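Filed under: Guides > Bench Kits > Bagging and Sorting

Section 2: Sorting loose bench supplies into clear bags

I'm Philomena, and I wrote most of this guide standing up with a bag in one hand, so forgive me if it wanders a little. Section 1 got your bins and trays out of the box and wiped down. Now we get to the fun part (I really do think it's fun!), which is taking all the odds and ends that roll around on a worktable and getting them into bags you can see through.

Set aside 45 minutes for your first go. My second table took me 30, and Kwabena Akpalu beats me every time, but he doesn't stop to read labels.

What you need out

- The clear bags from your Dankwa kit, small and large
- Two or more open bins with handle cutouts
- Shallow trays with a raised rim
- A soft cloth
- Masking tape and a marker

Before you start

1. Clear a patch of table big enough to spread your elbows. Bins and trays go along the back, bags and loose things in front of you.

2. Wipe the tabletop and let it dry. A glossy finish hides drips really well, and I've bagged up a wet brush more times than I'd like to admit.

3. Check every bottle cap with your fingers. Give it a turn even if it looks closed.

Caution: Don't bag anything that holds solvent, glue or strong cleaner. Those stay upright on the table until you get to Section 4, which covers the lidded box.

Bagging

4. Start with the round things. Anything shaped like a cylinder will roll the second you turn away, so it goes in a small bag first, lying on its side. Wrap the extra plastic around it once and leave it at that.

5. Next, flat-headed tools (scrapers, brushes, that sort of thing). Slide them in handle first. If the head pokes out of the bag a bit, let it. Forcing it down splits the seam, and then you're picking bristles out of the corner of the bag all afternoon.

6. Long skinny items go behind the others so you're not reaching over them.

7. Leave some air in the large bags. I know, everybody wants to squash them flat! A puffy bag is much easier to grab, and it doesn't stick to the one underneath.

8. Bring the finished bags together in one group near the middle of the table, with the bins and trays still lined up behind. Leave your small bottles and containers standing until the bags are done.

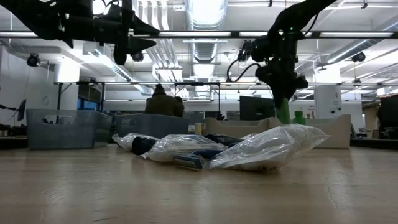 Fig. 2-1. Bags grouped on the tabletop, with bins and trays behind.

Note: Your bags will probably slide around on a shiny table. Elsa Söderlund lays the cloth under hers. I don't bother, but it does help if your table has any slope to it.

Into the bins and trays

9. Heavier bags go in the bins, no higher than the handle cutouts. You want your fingers to fit through there without a wad of plastic in the way.

10. Lighter bags go in the trays, one layer deep. If you've got a low tray and a tall one, keep the low one closer to you and use it for whatever you pick up most.

11. Small bottles go in last, standing up, in whichever corner is left. Bottles with green caps, yellow tubs, whatever you own, just keep them out of the bags.

12. Tape and label. Write what's inside and skip the date unless it's something that goes bad.

Caution: Keep each bag under 600 grams. The small ones will take more for a day or so and then the bottom lets go, usually over your foot.

If things go wrong

The bag won't stay closed: you've overfilled it. Take one thing out and try again before you reach for more tape.

You can't tell what's in there: reflections are the usual trouble under bright ceiling lights. Turn the bag a quarter turn, or put the label on the side that faces you when you're sitting down. Razia Usmani puts hers on both sides and I've started copying her.

You've run out of small bags: the spare roll is tucked under the cardboard insert at the bottom of the kit. Large bags folded in half will do until you find it.

Go on to Section 3 for stacking the bins on a shelf.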